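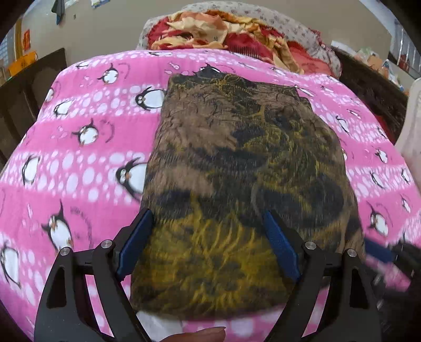

Mawuli Ofori folds on the bed. She has a perfectly good table downstairs, and an ironing board that comes out twice a year, but when the washing is dry it all goes up to the bedroom and gets sorted there.

"A bed is the right height for me and it's soft, so the cloth stays where you put it," she says. "On a table everything slides. I tried the table for a whole winter and I was picking scarves up off the floor the entire time."

We've come to her house in Tundside to talk about cloth, and specifically about how you look after a lot of it in a small home. Ofori has 59 pieces at the moment, from headscarves to lengths she hasn't decided what to do with, and they all live in one chest of drawers. She teaches a folding and mending evening at Flinenwood, the community rooms near the station, and if you've ever been to one you'll know how quickly two hours can go when she gets started on hems!

What does she like about folding? It's the first thing I ask and she laughs for quite a while.

"I like that you get to look at everything again. Patterned cloth especially. You put it away in August and forget it, and then you open it out and think, oh, there's yellow in that, I'd forgotten there was yellow in that."

She's very fond of muddy colours. Browns, olives, charcoal, a mustard if she can find a good one. Her favourites are the prints that look painted, all swirls, where one person sees leaves and the next sees feathers. "My sister says they look like the bottom of a pond. I say, have you seen the bottom of a pond? It's lovely down there."

The bedding is another matter. The sheets are as bright as she can get them, pink for preference, and if there are penguins on them so much the better. "I'm a grown woman and I sleep on penguins. It cheers me up. And a dark cloth shows up beautifully on pink, you can see straight away if your edges are off."

Her method is simple enough that I've been doing it at home ever since. Lay the cloth out flat and smooth it from the middle with the side of your hand. If it has a fringe, turn the fringe in first, so that it ends up inside and can't catch on anything in the drawer. Fold in half lengthways, then again, then bring the short ends to the centre and close it like a book. Press down with both palms and leave it for a moment before you pick it up.

"People rush the last bit," says Ofori. "They fold it nicely and then grab it by one corner and it all falls open. Take it by both sides. Carry it like a sandwich."

She isn't strict about creases. A soft cloth will always have a wrinkle or two, and she'd much sooner have that than iron a line into it. Nor does she mind if the finished rectangle comes out a bit wider at one end, so long as it fits in its place.

The places are where Ayuba Lamptey comes in. He lives 2 doors along and makes drawer dividers out of offcuts, under the name Tsikata, and he built the set for her chest. There are 7 compartments to a drawer, and the cloths stand up on their folded edge so you can see each one without digging.

"She came round with a scarf and said, make me a box this big," says Lamptey. "So I did, and then she changed how she folded the scarf. We went back and forth a fair bit. I must have cut the first one down three times, and it's still in my shed holding pencils."

Lamptey, who admits he used to keep his own shirts on a chair, is now a convert. He has even started keeping a list of what he owns in a notebook. Ofori is well ahead of him there: hers goes back years, every cloth she has ever owned, given away or cut up for patches, and she's up to number 556.

"Most of those went to other people," she says, turning the pages to find one she wants to tell me about. "That's the good of it. If you keep them properly, you've got something nice to hand over."

The next folding and mending evenings at Flinenwood start in January 2026. Bring something that needs a hem.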